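4.3 Daily cleaning of the table top

Clean the top at the end of each working day and after any spill. The instructions in this section apply to all Troldale tables with a white top, including those set side by side. For the legs and leveling feet, see section 4.4.

You will need:
One soft cloth for wiping, one for drying
Lukewarm water
Mild dish soap
A small dustpan or a sheet of stiff paper

CAUTION: Do not use scouring powder, steel wool or melamine sponges. They dull the surface and the damage can't be polished out.

1. Move papers, tools and small parts off the table. A drink bottle can stay at the far end if the lid is closed.
2. Close any laptop on the table or move it to the next one. Check where the charging cable hangs before you start wiping.
3. Look across the top from a low angle. Dark crumbs show up well on white, but pale dust does not.
4. Fold or bunch the dry cloth so that it fills your palm, and lay it flat against the surface. Do not shake it out over the table.
5. Start at the side farthest from the crumbs and work toward them with short, overlapping strokes.
6. Draw the crumbs together into one pile, then bring the pile to the nearest edge and into the dustpan.

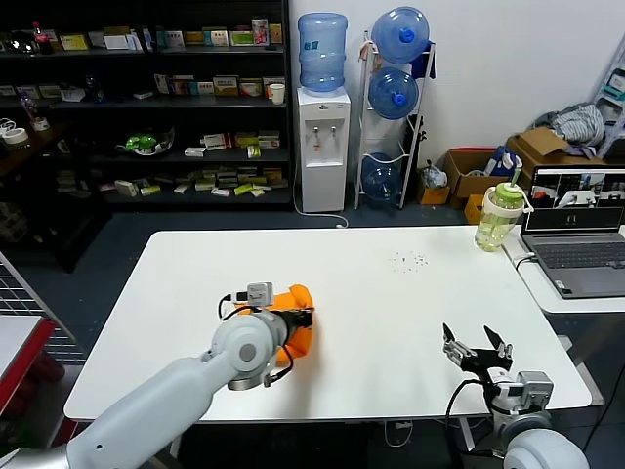

Fig. 11. Orange cloth on the table top, crumbs toward the right.

7. Dampen the cloth with water and one drop of soap. Wring it well – it should not drip when held up.
8. Wipe the whole top in straight lines along the long side. Turn the cloth to a clean face when it starts to leave streaks.
9. Dry with the second cloth. Pay attention to the corners and to the joint where two tables meet.

NOTE: Coffee and marker stains may need a second pass. Leave the damp cloth on the stain for about 4 minutes and wipe again. If the mark is still there, use Dellus surface cleaner (order no. 1415) and rinse with plain water.

NOTE: Open shelving near the table should be dusted first, top shelf down, so that dust does not fall on a clean top. Take small boxes off one shelf at a time and put them back in the same order.

Cloth care

Wash cloths at the warm setting without fabric softener. Softener leaves a film that smears on the next use. Replace a cloth when the hem comes loose or when it no longer picks up crumbs. Spare cloths are sold in packs under order no. 3313.

Next: 4.4 Legs and leveling feet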